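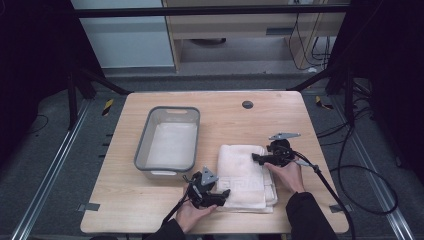 The requester wrote on the purchasing list:

> Before I sign off on the handheld gripper line I need to know why
> it asks for four pairs when the plan has two tables. The Drillex
> quote also leaves out cables and mounting plates. Can we buy two
> pairs now and the rest in November? And is the table itself a
> capital item or not? It was expensed last time.

Replies in order.

Four pairs against two tables. One pair per table in use, one pair per table on the shelf. Jaw pads and the cable at the strain relief are the parts that wear, and a pair that goes back to Drillex is gone for 19 working days by their own terms. A table without grippers still costs us the operator's shift. If the budget won't carry four, I would go to three and keep the third as a shared spare. Two is a plan to stop work the first time a connector fails.

Cables and plates. Correct, they are not on the quote. I asked and they are sold as a separate kit, one kit per pair. Please have the quote reissued with the kits as their own line so they can be received separately. We want the coiled cable on at least one side. The loose one trails off the table and gets snagged.

Splitting the order. The price break is at four pairs, so a split loses it. The quote is good for 120 days, and November falls outside that. If we must split, put the kits in the first half.

Table. Anything under 2,000 is expensed, and the table on its own is well under. The question is whether the table, rails and support frame go in as one assembly. Pliststead sells them as one part number, and I read the rule as following the part number. That makes it capital. Finance can overrule me, but I'd like it in writing this time so both tables are booked the same way.

Two items that are not on the sheet and should be:

1. Towels and basins. The folding task is the first one scheduled and I see no consumables line at all. I have put in 100 towels, all white, one size, with the woven border. Mixed stock was a problem in the Flastach pilot because the pile heights differed and the sessions could not be compared. Basins should be the rigid rectangular kind with a handle opening at each end. Rissanen stocks both and we already have an account there.

2. Floor marking and tape. Small money, but it has been coming out of the general lab line. Hazard tape for the rail ends and gray tape for the table position marks. One carton covers both tables for the year.

Still open:

- Lead time on the second set of rails. Pliststead gave me a range and I asked for a date.
- Whether the Drillex warranty covers handheld use or only arm-mounted use. The wording on the quote is "as installed", which could be read either way. Do not release the order until this is answered.
- Calibration. I have assumed we do it in house. If not, add a service line.

The revised sheet is in the usual folder, dated April 26, 2025. The old one has the wrong quantity in row six, please don't work from it.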